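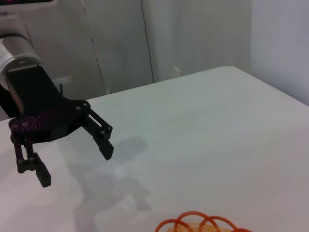
Gripper open over the table, purple links on the left side, orange coil at the near edge.

Friday, 14:20. Shared bench, Plenen workshop. August log, continued.

Left linkage went together with the speckled purple prints. The right side stays on the black set for now. Both sets come from the same file and the hole spacing matches within what my calipers can resolve. The purple filament prints slightly fat, so every pivot hole needed a reamer pass before the pins would seat. The black ones took the pins straight off the printer. Do not swap links between sides without checking the holes first.

Pins are plain steel, pressed by hand. One on the right finger was tight enough to drag. Polished it with 1000 paper and a drop of light oil, refitted, drag gone.

Open/close test, no load. Script commands full open, waits, full close, waits, logs motor current and encoder position. Stopped at 476 cycles when the current limit tripped. Nothing visibly bent. The trip was on the closing stroke, last few degrees, pads already touching. The close target was still set for the old, thinner pads, so the motor was pushing against a hard stop on every cycle and warming up. Moved the target back and restarted the count from zero. Second run reached 1,365 cycles and I ended it by hand because Duklow needed the bench supply.

Current trace on the second run is flat apart from a small bump at mid-travel on opening. Same encoder position each time. Could be a burr on the left link or the cable touching the mount. Unplugged and moved by hand, I can't feel it.

Position repeatability at the fingertip, dial gauge, 20 closes: spread is 0.3 mm. Good enough for the bench jobs we have in mind, poor for anything with a connector. Most of it is play in the left links after reaming. Next print of that set gets smaller holes in the model and a proper 3 mm reamer, not the worn one from the drawer.

Wrist mount: four screws, medium threadlocker. Checked after the second run and none had moved. The thin post behind the mount still resonates when the arm stops fast. Dropped the acceleration to 100 in the Linis config (their units, not documented) and the ringing died down enough to ignore. At 258 it was bad.

Soft objects: not tested yet. The pads are bare plastic and slide on anything smooth. Nimal Navaratnam has offcuts of silicone sheet from the Lévesque job, up to 2 mm thick. Will glue one pad and leave the other bare to compare.

To do:
Reprint left links, smaller holes.
Log cable position against the mid-travel bump.
Move the close target into the config file. It is hard-coded in two places at the moment.
Return the dial gauge to the metal room.
Ask Nimal for the silicone before Duklow cuts it up for feet.

16:50. Arm parked, supply off. Config saved under today's label, old one kept next to it.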